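Marar Table Parts, version 2

README and data card. Covers the part list, the handling records, and the notes on the table and wall. Replaces the version 1 README, which had the old part codes.

Maintained by Satish Suvarna (part list, codes) and Gopinath Krishnan (records, checks).

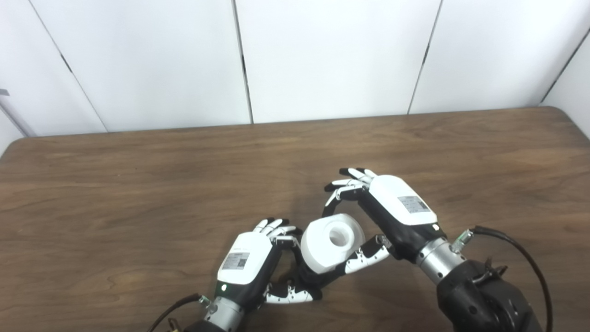
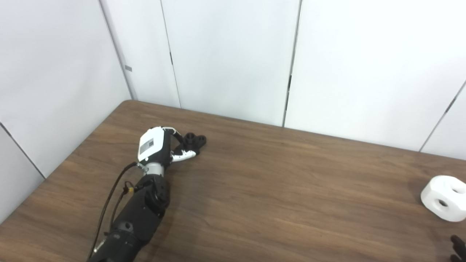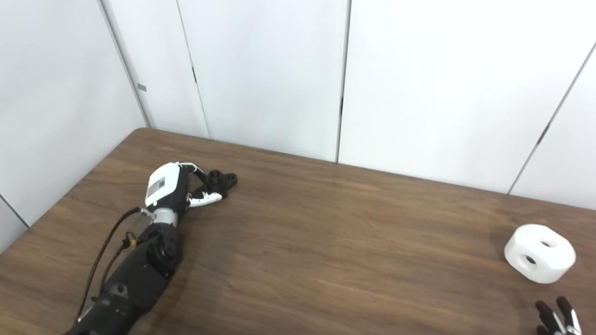
Table station, brown wood-grain top. First: white cylindrical part. Second and third: black part with circular holes. Third also has a white block with two holes, on the right side of the table.

Summary

Marar Table Parts is a list of 36 small parts and 900 text records of those parts being picked up, held, turned, moved and set down on one table. Of the 900 records, 243 involve a pair of parts. The remaining 657 involve a single part. Records are plain text and can be read with any spreadsheet program.

The set was put together at Murdale for people who write handling instructions and need short, consistent descriptions of what was done to which part. It is also used to check naming schemes for parts that look alike from some sides.

Contents

README.txt this file
parts.csv one row per part
records.csv one row per handling record
pairs.csv one row per pair record, keyed to records.csv
areas.txt names of the table areas
codes_old_new.csv version 1 part codes mapped to version 2 codes
CHANGES.txt list of edits since version 1

All files are UTF-8 with a header row where the format has one. Separator is a comma. Text that contains a comma is quoted. An empty cell means the value was not recorded. The word none means the value was checked and there is nothing to enter.

The part list

Parts come in two colors, white and black. Color is the first letter of the code (W or B). The second letter is the form:

C cylinder
K block, corners rounded or cut
L lobed
P plate
X anything else

A running number follows. The code is not marked on the part. Identification is by color, form and holes, in that order, then by comparison with the reference tray.

Fields in parts.csv:

part_id code as above
color white or black
form one of the five form names
holes number of round openings, counting a through hole once
rest_faces number of faces the part will stand on without rolling or tipping
finish matte, satin or gloss
note free text

The holes value is counted with the part in the hand and turned over fully. It will often be higher than what can be seen from one side. Do not correct it from a picture.

The rest_faces value for cylinders counts the two flat ends only. A cylinder on its side is recorded as lying, and lying is not a rest face. Version 1 was inconsistent on this and several cylinders had a value that was too high.

Lobed parts cause the most naming trouble. Two of them differ only in the position of one hole, and from above they can be told apart only if that hole is facing up. Both have a note in parts.csv. If a record could belong to either, the part_id ends in a question mark. Filter on that character to leave those records out.

The table

One table is used for all records. Brown top with a wood-grain pattern, darker and lighter streaks, small light scratches. It stands against white wall panels with thin dark seams between them. Overhead lighting gives a soft reflection on the top, and black parts that lie inside the reflection are easier to see than those outside it. White parts show up well over most of the top. Against the wall panels they do not, so records made at the far edge carry a low_contrast flag if the part is white.

The grain direction is not used as a reference for anything. Some early records describe an orientation as "with the grain" or "across the grain." These were kept in the note field and a proper value was entered under orient_end where it could be worked out.

The top is divided into areas by name only. No lines or tape. The names are in areas.txt:

near_left, near_mid, near_right
mid_left, mid_mid, mid_right
far_left, far_mid, far_right

Near is the side where the person writing the record sits. Left and right are from that side. A part that straddles two areas is given the area that holds most of it. If it is an even split, use the nearer one.

The records

Fields in records.csv:

record_id running number
session letter code for the sitting
part_id see above
action see the list below
area_start area name, or tray
area_end area name, tray, or held
orient_start upright, lying, on_edge, inverted
orient_end same values
support table, held, both
low_contrast yes or no
checked_by initials
note free text

Action is one of the following words.

pick: part leaves the table or the tray and is held at the end of the record.
hold: part is held from start to finish, no change in orientation.
turn: part changes orientation, with or without leaving the table.
move: part changes area.
slide: part changes area without leaving the table.
place: part is held at the start and standing or lying on the table at the end.
join: pair records only. Two parts are brought into contact and let go together.
separate: pair records only. The reverse of join.

Only one action per record. A pick followed by a place is two records with consecutive numbers. Version 1 allowed combined actions such as pick_place, and these have all been split.

The support field was added at the request of readers at Prerix. A part can be gripped while it is still resting on the table, and version 1 had no way to say so. Use both for this. Where the note does not settle it, the field is empty.

Pairs

pairs.csv holds the second part for each of the 243 pair records. The first part is the one being moved. If both are moving, the first part is the white one; if both are the same color, the one with the lower number. The contact field gives the face that touches, using face names from the part notes.

A second part that is only standing on the table and takes no part in the action does not make a pair record. It can be mentioned in the note. This rule removes a large number of false pairs that were in version 1, most of them white blocks left on the right side of the table while something else was being handled.

How the records were made

Records were written at the table during the sitting, on a printed form, and typed up the same day. Each typed record was then read against the form by the other maintainer. Where the two did not agree, the form wins unless it is impossible (for example, area_end is tray and support is table). Impossible records were dropped and their numbers were not reused, so record_id has gaps. The count of 900 is the number of rows present.

Forms from the Friday sitting, session F, were typed from a photocopy. The last column is faint and some notes end early. An ellipsis marks the place.

Intended use

Writing and testing short handling instructions. Checking that a naming scheme gives one name per part. Teaching people to fill in the form. The Holley group uses the part list alone, without the records, as a vocabulary exercise.

Not suitable for

Timing. There are no times in the records and the row order inside a session is the order of the forms, which were not always kept in sequence.

Force, weight or fit. None of these were measured. A join record says that two parts were in contact and let go together. It does not say they stay together when lifted.

Exact position. Area names are coarse and the borders were judged by eye.

Known problems

Finish is unreliable for black parts. Satin and matte were entered by different people and the difference is small.

On_edge was used for some plates that were leaning against another part. These should have been pair records. They are marked leaning in the note and have not been moved.

Two cylinders have the same form, color and hole count and differ in length only. Length is in the note as short or long. When only the end of the cylinder was visible to the person writing the form, the code has a question mark.

The far_right area is thinly covered. The far edge is a reach from the near side and parts were seldom placed there.

Changes since version 1

New part codes. Combined actions split. Support field added. False pairs removed. Rest_faces corrected for cylinders. The separate file of rejected records is no longer included.

Corrections

Send the record_id, the field, the present value and the proposed value. Proposed changes to part codes go to Satish Suvarna, everything else to Gopinath Krishnan. Corrections are collected and applied together in November. Between updates, open items are listed at the end of CHANGES.txt.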